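Limpiar la mesa cuando el suelo ya se limpia solo

Reportaje. Automatización y trabajo

En las oficinas de Flosum, el suelo lo friegan dos máquinas desde marzo. Salen de su base a las 7 de la tarde, recorren los pasillos entre cubículos y vuelven a cargar antes de que cierre el edificio. Las fabrica Zideck y las gestiona Mapplebeck, la contrata de limpieza, con un programa llamado Flutance que también reparte las tareas de la plantilla.

El equipo de limpieza sigue siendo de 9 personas, las mismas que antes. Lo que ha cambiado es en qué se les va el turno. Fregar la planta ocupaba 90 minutos cada tarde. Ese tiempo se dedica ahora a las mesas, que antes se repasaban por encima y solo cuando quedaba un hueco. El trabajo en cada puesto se hace a mano, con paño y limpiacristales.
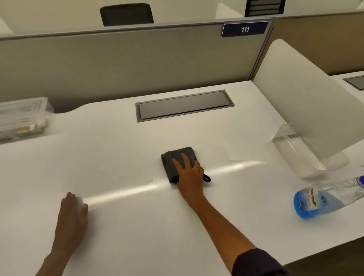
Flutance asigna a cada persona 18 puestos por turno. La lista aparece en el teléfono, ordenada por el número del cubículo, y hay que marcar cada uno al terminar. Varias empleadas cuentan que al principio les molestaba: conocían la planta de memoria y no necesitaban que nadie les dijera por dónde empezar. Otras lo prefieren así, porque ya no se discute a quién le toca la fila del fondo.

La queja que más se repite es otra. El programa calcula el mismo tiempo para todos los puestos, y no todos son iguales. Hay quien deja la mesa despejada y quien la deja llena de cajas, papeles y tazas. Mover las cosas y devolverlas a su sitio lleva más que pasar el paño. Mapplebeck ha aceptado añadir un botón para avisar de los puestos cargados, aunque todavía no descuenta minutos.

También ha cambiado el cuerpo. Empujar el cubo por los pasillos cargaba la espalda; limpiar superficies toda la tarde carga el hombro y la muñeca. La empresa propone alternar mano y hacer una pausa a mitad de turno - la pausa figura en el programa, pero se la salta quien va con retraso.
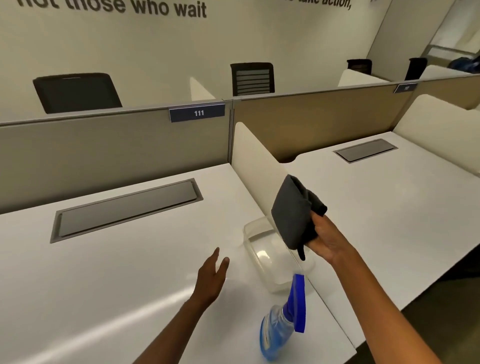
Lo que viene después

Zideck ofrece ya un brazo móvil para superficies horizontales. Flosum lo ha visto en una demostración y por ahora no lo ha contratado. El motivo que da es el precio, y también que las mesas tienen mamparas, tapas para los cables y objetos personales que cambian de sitio cada día.

En la plantilla se habla del asunto sin demasiado dramatismo. Piden que, si llega, se les avise con tiempo y se les forme para manejarlo, cosa que con las fregadoras se hizo en una sola tarde. Dos personas del equipo se ocupan hoy de vaciar los depósitos y cambiar los cepillos, y cobran un plus por ello. Las demás quieren saber si ese plus se va a extender. Mapplebeck dice que lo tratará cuando se renueve la contrata.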